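We use cookies to improve your reading experience. Accept all | Manage preferences

The Inside of the Box: How Steel Bins Wear Out

20/09/2021

14 comments | Share this article

A steel parts bin is bought on its outside dimensions. The purchasing sheet gives length, width, height, load rating and color, and perhaps a line about stacking. The surface that does the work, the inside of the floor and the lower part of the walls, usually gets two words: "powder coated" or "galvanized." Those two words decide how the bin will look in three years, what it will leave on the parts stored in it, and whether anyone will be able to find a dark washer lying in the corner.

We spent part of the spring looking into bins. Most of the material for this feature comes from the Dristthorpe plant, a mid-sized machining and assembly site that keeps 192 open metal bins in circulation between its saw line, its wash station and its assembly cells. The site buys from two suppliers, Šimek and Hiltus, and in March it finished a full inspection of its stock, the first since the bins were purchased.

Where the wear goes

A new bin has an even coat over every surface. The first marks appear on the floor, under the place where parts land. If the bin is filled from a chute, this is a patch the size of a dinner plate. If it is filled by hand, the patch is larger and lies toward the side where the operator stands. After that the marks spread in the direction the parts are dragged when the bin is emptied.

The floor scratches are mostly cosmetic. A pale line on a gray floor is often a burnish, in which the surface has been polished or has picked up metal from the part without being cut through. A fingernail drawn across it will not catch. A cut does catch, and if it reaches the sheet on an uncoated mild steel floor in a damp building, it will show rust within days.

Wall wear is more informative. Parts heaped in a bin lean on the walls up to the fill height and move against them each time the bin is shaken, carried or picked from. The coating below that height goes first. The upper band is touched only by hands and lifting gear, and may survive for the life of the bin. The boundary between the two is seldom straight, as the heap is never level and coating tends to leave in flakes once an edge has opened.

At Dristthorpe the inspection recorded the height of this boundary on each bin. The figure proved more useful than the general condition grade. A bin with a high boundary has been overfilled as a matter of habit, and the ones with the highest boundaries were also the ones with bent rims.

Sloping walls

Two of the shapes in use at the site have vertical walls, and one has walls that slope inward toward the floor. The sloping type holds less for its footprint. It is bought for picking. Parts slide toward the middle as the level drops, and a hand or tool can reach the last few without being pinched against a corner.

The cost of this is abrasion. On a vertical wall, parts press lightly and slip past. On a slope they rest with some of their weight, and each removal pulls the ones above down the face. Expect the coating on a sloping wall to fail sooner than on a vertical one of the same specification. Hiltus offers a thicker coat on the slopes as an option. Dristthorpe tried it on 17 bins and found that it delayed the first breakthrough but made the later flaking worse, with larger pieces coming away. For castings that go on to be washed, this is a nuisance. For anything with an oil gallery in it, paint flakes are a reason to scrap the bin.

A bare galvanized or plain steel interior avoids flakes entirely. It also transfers black streaks to bright parts, and it is noisier to load.

Drain holes

Many open bins have a small hole in the floor. It lets out coolant, wash water and fine swarf, and in some designs it also serves as a hanging point during coating. One hole is enough if the floor falls toward it. On a flat floor, the liquid sits wherever the sheet has dished, and the hole drains only its own neighborhood.

Two checks are worth making. The first is the edge: a hole punched after coating has a bare rim, and rust starts there. The second is the diameter compared with the smallest part the bin will carry. Dristthorpe once lost a batch of dowel pins through the floors of bins on a roller track, and now keeps a go/no-go rod at the store for this purpose.
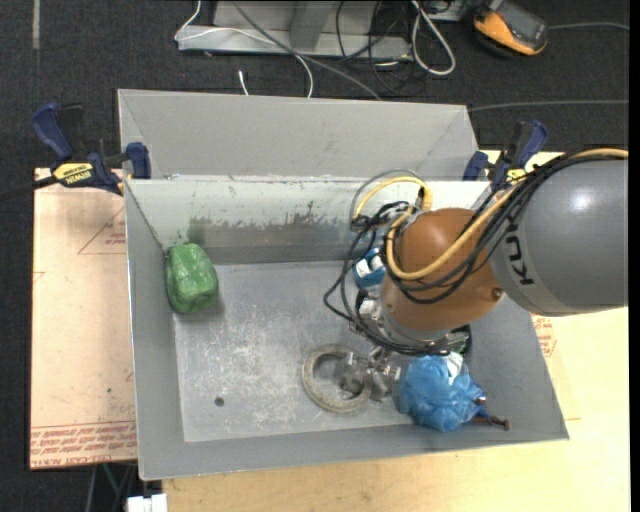
Worn coating on the back wall, scratches on the floor. The bin behind shows a smoother interior.

Picking from a worn bin

Scratched floors cause a particular difficulty where picking is automated. A camera system has to separate a metal part from a metal background, and a pale scratch on gray steel can look very like the edge of a rod. Bright patches also shift with the lighting. Uniform matte floors are easier. Some sites lay in a rubber mat, which reduces noise as well, although it traps chips underneath and must be lifted out to clean.

Gripper clearance is the other point. Fingers need room between the part and the wall, and the arm behind them needs room above the rim. Cables carried on the outside of the wrist take up some of that room, and should be included when the clearance is worked out. A slope helps at the floor and gives a wider mouth at the top. Where the fingers touch down often, look for short scrapes that do not match the long drag lines left by parts. A cluster of them in one place suggests the pick height is set too low, or that the floor has risen there – a dished sheet can spring upward as well as down.

Refinish or replace

The usual options for a worn bin are to leave it, strip and recoat it, or replace it. Leaving it is the right choice more often than suppliers suggest. If the remaining coat is tight, the parts are rough or will be cleaned later, and the building is dry, a bare lower wall does no harm.

Spot painting is poor value. The patch is softer than the factory coat, goes on over oil that no one has fully removed, and fails at its edges. A ragged edge that is left alone should at least be scraped back to sound coating, so that flakes come off on the bench and not into the parts.

Recoating makes sense for a bin whose sheet is sound and whose rim is true. Pandelard, the contract finisher used by Dristthorpe, blasts before coating and will reject any bin with a cracked corner weld. Of the first lot sent, 12 came back unfinished for that reason. The cracks had been hidden under the old coat.

Check these in order before sending a lot away:

Rim. Sight along it from one end. A bow of more than 3 mm will stop the bin from stacking properly.
Corners. Wire brush the inside of each weld and look for a dark line.
Floor. Lay a straightedge across both diagonals.
Drain hole. Clean the rim and check for thinning.
Walls. Mark the height of the coating boundary before blasting, as the record will be gone afterward.

Bins that fail on the rim or corners can be used for scrap collection, provided they are marked and never stacked. Dristthorpe paints a white stripe on the outside of the short end for this. Stripes on the inside were tried earlier and wore off.

Rotation

Mixing old and new bins at one station is common and causes few problems where parts are picked by hand. It matters more where the pick is automated or where the parts are finish-ground. In those areas the site now keeps bins in pairs of similar condition and moves them down together, from ground parts to machined parts to saw blanks, as the interiors wear. The coating boundary is measured at each move, from the floor upward, at the middle of the long wall.

3 shares | 14 comments | Subscribe to our newsletter for more features like this one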